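Laminated dough at home temperatures: speaker notes
Costel Radulović
Karneck Baking Evening, Sunday, October 28, 2018

Slide 1. Title
Wait for the doors to close. Say who I am and how long this takes: 30 minutes, questions at the end. Handouts are by the tea urn and carry all the weights, so there is no need to copy figures from the screen.

Slide 2. What this covers
Butter lamination for plain croissants, made in an ordinary kitchen with a rolling pin. No sheeter. Sourdough croissants are left out, as is anything with a filling. Ask who has made puff pastry before. If most hands go up, shorten slide 3.

Slide 3. Terms
Détrempe: the dough before the butter goes in.
Butter block: the flat slab of butter that is enclosed.
Lock-in: folding the dough over the block and sealing it.
Turn: one roll and one fold. A single turn is folded in thirds, a double turn in quarters.
Mention that older books use "turn" and "fold" loosely. Check which is meant before starting.

Slide 4. Layer count
Three single turns multiply the butter layers by three each time: 3, 9, 27. Dough layers that meet at a fold merge, so the total is lower than people often quote. Do the sum on the flip chart, slowly. Last time at Vukčević I skipped a step here and spent the questions going back over it.
More turns do not give a better croissant. Past a certain point the butter is so thin that it works into the dough and the crumb turns bready.

Slide 5. Temperature
Main slide. Take it slowly.
Butter and dough should be equally firm when they are rolled together. Butter that is too cold cracks into plates. Butter that is too warm is squeezed out at the seams. The working range for the block is narrow, and it depends on the butter. A higher fat butter stays pliable when colder.
Test: bend the block over the edge of the worktop. It should curve without snapping and should not leave grease on the fingers.

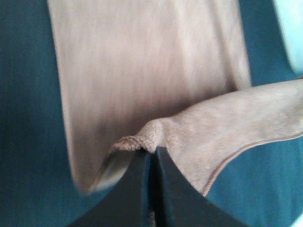 Dough is more forgiving, up to the point where the yeast wakes up. Once gas forms between turns, the sheet resists the pin and tears at the corners. If it puffs, it goes back in the fridge, flat on a tray, covered.
My June trials were done in a kitchen at 26 degrees. Every turn needed a longer rest than the recipe gave. The first batch was lost at the second turn. The others held after I chilled the rolling pin and the board as well as the dough.

Slide 6. Flour
Strong white, but not the strongest on the shelf. Very strong flour springs back and takes too long to rest. I use the Grurkus white bread flour, mainly for the reason that the shop near me stocks it. Any flour of middling strength will do. Add the last of the water by feel.

Slide 7. Rolling
Press along the length with the pin before rolling, so that the butter starts to move as one sheet.
Roll away from the body, then turn the dough end for end.
Keep the open edges straight. Trim the short ends if they are all dough and no butter.
Brush off loose flour before each fold. Flour left inside stops the layers sticking and shows up as grey lines.
Show the Brallel guide sticks. Two lengths of wood of equal depth do the same job.

Slide 8. Proving
Keep the prove below the melting point of the butter. An oven with a bowl of hot water in it is often too warm. Put a thermometer in there and look at it.
A proved croissant wobbles when the tray is nudged, and the layers can be seen at the cut side. Under-proved ones leak butter in the oven and fry underneath. This is the fault I get asked about most.

Slide 9. Baking and faults
Hot start, then turn down once the colour begins. Leave them in longer than feels right.
Hollow centre: butter broke up, or the roll was too loose at the start.
Dense, damp centre: short prove or short bake.
Flat, wide shape: butter melted in the prove.
My notebook has 141 croissants in it, cut and scored by hand. More than half of the poor scores go back to the prove.

Slide 10. Questions
Likely ones: freezing (yes, after shaping, before proving), margarine (works, tastes of margarine), overnight rest (yes, after the second turn, tightly wrapped).
Cut the samples during questions. Bread knife is in the blue box. Collect spare handouts before leaving.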